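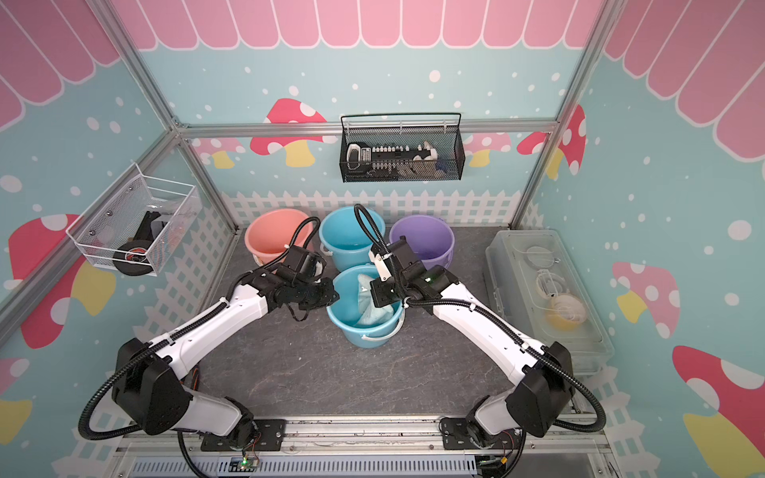

The Bucket Corner

Four plastic buckets, and I love every one of them - salmon pink, turquoise, lavender and the light blue one out front with the cloth in it. I've never been able to pick a favourite colour, so I stopped trying and bought the set. They have thin white handles and they cost next to nothing at Lazaridis in March, when the garden things come in. If you only do one thing to your own play corner, get buckets!

About this page

 Last updated 12/18/23.

A few notes on the bits and pieces

The baskets on the walls. One black mesh, one white wire. I dithered for ages over whether they ought to match and now I'm glad they don't. The black one on the back wall keeps the power strip up off the floor, and the white one on the left has ended up with the wheel in it. Wall baskets are handy for anything that would otherwise roll off and get lost.

The clear box. It has a latched lid and lives along the right side. I do like being able to see what's inside without opening it - there's a round container in there, and something yellow you can spot straight through the plastic. Amirul prefers labels. We've agreed to disagree!

The floor. Dark grey with a stone look. I wanted something pale at first, but bright colours come up so nicely against the grey that I've gone right off the idea.

The playhouse look. Zoi talked me into this and I'm still pleased she did. It makes even a row of buckets look cheerful.

If you've got a corner of your own, send me a picture and tell me what you keep in it. I'm especially keen on odd colours - orange, mustard, that murky green you see on old watering cans. I'll add the best ones to the next gallery.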